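Toy Library Update: Sorting, Storage and Winter Closure

The Mirkau Toy Library has completed the reorganisation of its lending stock, and families borrowing from the Skurovmont branch will notice several changes when the service reopens in the new year. This item sets out how the stock is now kept, what borrowers are asked to do when returning toys, and how donations will be handled until the next full stocktake in June.

The library holds 1368 items across its two branches. Until this autumn, most small toys were kept by age group, in tall boxes that were difficult for children to see into and slow for staff to check. Larger items, such as ride-on vehicles and play kitchens, were stored wherever floor space allowed. Borrowers told us in the annual survey that they often left without the toy they had come for, although it was in the building at the time.

Small toys are now grouped by kind, and age guidance is given on the label of each item. There are nine groups in all: balls and throwing toys, soft toys, building sets, vehicles, puzzles, musical toys, pretend play, bath and water toys, and sensory toys. A tenth group was considered for seasonal items, but these will remain in the upper cupboard at Mirkau and be brought out as required.

The returns procedure has also been revised. Toys handed back at the desk will no longer go straight to the shelves. They are placed in an open bin, checked for damage and missing parts, cleaned if necessary, and only then moved to the group in which they belong. Borrowers should allow one working day before a returned toy appears as available in the catalogue.
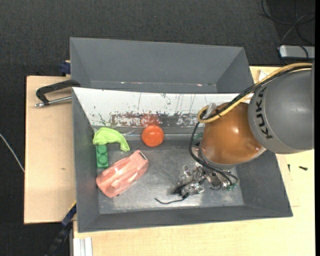

Mixed returns are the part of the work that takes most time, and we ask for borrowers' help in keeping them manageable. Balls should be wiped before they are brought back and, where they are inflatable, should not be let down. Soft toys should be dry and free from loose threads. An open bin with sloping sides suits this stage of the work well: a bright ball and a crumpled lime-green soft item, such as those lying in the grey bin on the work surface, can be told apart at a glance and sent on to their separate groups. Small pieces belonging to a set should be returned in the drawstring bag supplied with it, even if the set is incomplete. Please tell the desk if a piece has been lost. There is no charge for a single missing part, and knowing about it allows us to look for a replacement before the next family borrows the set.

Cleaning arrangements depend on the material. Hard toys are washed in warm soapy water, rinsed and left to dry on racks. Soft toys are machine washed at a low temperature where the label permits, and by hand where it does not. Anything containing batteries is wiped with a damp cloth only, and the battery compartment is opened and inspected. Borrowers are asked not to use strong household cleaners on any item, as residue on toys intended for younger children has been a recurring difficulty.

New shelving at the Skurovmont branch was supplied by Quan and fitted in two stages, so that lending could continue throughout. The lower shelves are set at a height that most children can reach without help. Heavier items have been moved down from the upper shelves, and the aisle beside the window has been widened for pushchairs and wheelchairs. Labels for both branches were printed by Hisico – each carries the item number, the age guidance and the number of parts, in larger lettering than before.

Donations remain welcome, although space is limited. We are particularly short of balls in medium sizes, wooden puzzles with large pieces, and musical toys that do not require batteries. Sufficient soft toys have been received for the present, and we regret that no more can be accepted before June. Donated items should be clean, complete and in sound condition. Toys with loose eyes, cracked casings, frayed cords or magnets that have come away cannot be put into stock and will not be taken in at the desk. Where a donation is not suitable for lending, it will be offered back to the donor.

Loan periods are unchanged. Small toys may be borrowed for three weeks and large items for two, with one renewal in each case provided that no other family has made a reservation. Reservations may be made at the desk or by telephone. A reserved toy is held for five working days, after which it is offered to the next family on the list or returned to the shelf.

Both branches close for the winter break at the end of the working day on December 22, 2025. No fines will be charged on items falling due during the closure. Toys should not be left outside the doors while the library is shut, and borrowers are asked to keep them at home until the desk is staffed again. Reopening times will be displayed at each entrance and printed in the next newsletter, together with the dates of the spring play sessions.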